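How to Clear a Shared Table Without Buying Anything

Every fall the same advice comes around. Buy bins. Buy labels. Buy a little rotating tray so your junk can go in circles. I have tried most of it and I remain unconvinced. The Brandes desk caddy I bought on sale held eleven pens, four of which worked, and then it became one more thing on the table.

What follows is the method I use on tables that several people share, the kind with books at one end, mugs in the middle and papers creeping in from the side. It takes an evening the first time. Anyone who promises you ten minutes has a smaller table than I do or is stuffing things in a drawer.

What you need

A damp cloth, a dry cloth, one empty box and a trash bag. You can skip the special spray. I ran out of the Zimik stuff two years ago and have been using dish soap in water ever since, and I can't tell the difference.

Step 1: Decide what the table is for

Write it down in one line. Ours says "reading, drinks, two people working." If your line has six things in it you don't have a clutter problem, you have a small table, and no method will fix that.

Step 2: Take out the trash first

Receipts, wrappers, dead pens, empty cartons. Pick up every carton and shake it before you throw it out. Fredy Guzmán pitched a full box of tea last December on the theory that it had been sitting there too long to have anything in it, and we heard about it until spring.

Step 3: Stack the books, but limit the stacks

Most guides say books belong on shelves, full stop. I disagree. If you read at the table, keep books on the table. What doesn't work is the single tower, where the one you want is always at the bottom.

Make two low stacks. Big flat things like magazines and large paperbacks go in one, heavier books in the other. Lay them flat, largest at the bottom, spines facing the chair you sit in. Skip sorting by color. It looks nice for a day and then you can't find anything.

If you haven't opened a book in a month, it goes in the box. I had a 1995 road atlas that survived three cleanups because I felt it might be useful. It was not.

Step 4: Give drinks one zone

I was doubtful about this one, and it's the step I'd keep if I had to drop the rest. Bottles and mugs wander, and wherever they stop they leave a ring. So pick one area and protect it. A coaster does for a mug. For bottles I like a plastic mat with holes in it, the kind you can rinse under the tap - though a folded dish towel is fine too. Don't pay for a "beverage station." The housewares place in Altstead wanted 80 dollars for one, and it was a tray.

Keep the drinks zone in front of the books and never behind them. Reaching over a stack for an open bottle is how paperbacks get ruined.

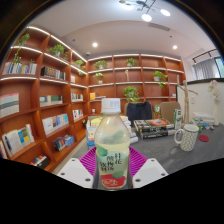 Screw the caps back on, too. Every time. A tall bottle of green tea with the cap off is going to lose an argument with somebody's elbow sooner or later, and sweet drinks are far worse to clean up than water.

Step 5: Papers

I don't believe in paper trays. They're where mail goes to be forgotten. Keep one pile, at one end, and go through it once a week. Jhonatan Chambi swears by scanning it all and says he has 1000 pages in a folder on his laptop. I asked him to find his water bill and he changed the subject.

Step 6: Keep a few useless things

The strict people will tell you to clear off everything decorative. I wouldn't. A small plant, a vase, one of those jointed wooden artist's figures if you have one - they take up hardly any room and people are slower to dump a bag on a spot that already has something nice on it. Put them toward the back. Small loose bits are different. Those go in a cup or in the box.

Step 7: Wipe it down

Damp cloth, then dry. Lift the stacks, don't wipe around them. Push the chairs in when you're done.

The box

Leave it by the door for two weeks. Whatever gets pulled out can stay. The rest of ours goes to the swap shelf in Ostivden, atlas included.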